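Sastero Refurbished Desktops: Frequently Asked Questions

What does Grade B mean?
Cosmetic wear only. Colour fading and scratches up to 34 mm are permitted on side panels.

Is the drive wiped?
Yes. Drives receive 2 overwrite passes. A certificate is available on request from Ertuğrul Bilgin in Returns.

Can I cancel an order?
Yes, until it is picked. Trollum depot orders are picked at 6 am.

Is thermal paste replaced?
Only on units sold as Serviced. Other units ship with the existing paste.

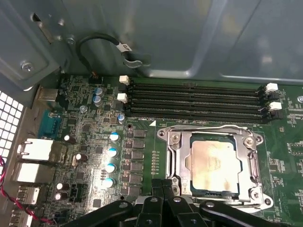 Does opening the case void the warranty?
No. Damage to socket contacts is excluded.

What is the bulk minimum?
200 units. Organisations ordering fewer pay the list price.

Who pays return freight?
Sastero, if the fault is confirmed. Otherwise the customer.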